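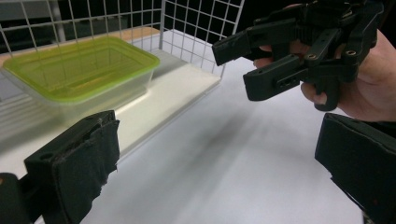 Our project began with a complaint, which was that the shared kitchen at Vernham had far too many food containers in it and hardly ever the right one when you wanted it. Hongmei Peng and I share the room with the other students on our corridor, and by May we had both lost a good lunch to a box that wouldn't close. So for our household studies project we decided to look properly at how people store food, and which boxes they go back to again and again. We did most of the looking at a white table, which made it easy to compare one box with the next, and I grew very fond of the clear plastic kind with a lime-green rim. You can tell at once whether there is anything inside, and the bright edge is easy to spot when you are in a hurry (I am nearly always in a hurry!).

We gathered 24 containers from the cupboards, with everybody's permission, and tried to match each one to a lid. Eight of them had no lid at all, which was more than either of us had guessed. Hongmei wanted to throw those out straight away, but Areti Tsakiris pointed out that a box without a lid is still perfectly good for keeping onions or tea bags in, and I have to say she won us over.

After that we asked people on the corridor to keep a little diary for three weeks, writing down which box they took and what they put in it. Not everyone managed it every day, and Mervin Carrier's pages were mostly about soup, but we had enough to see a pattern. People chose see-through boxes for leftovers and used the coloured, solid ones for biscuits and other dry things. The very large boxes hardly left the cupboard. One of them holds up to 2000 millilitres and was borrowed a single time, for a birthday trifle.

We then moved the shelves about. Clear boxes went at the front with their lids standing upright beside them, and the big ones went on top. Kaiwen Wan made labels for the lids, which looked lovely but began to peel after washing, so next time we would write straight on the plastic with a proper pen.

If we did it again we would start the diaries earlier in the term, before revision, when people are still cooking real meals. We would also like to ask about the fridge, which is quite another story and probably needs its own report. Our thanks go to our tutor, Annick Després, for reading two very long drafts.

Related projects
Who waters the plants? A corridor survey
Packed lunches and what they cost
Drying racks in small rooms
The Vernham spice shelf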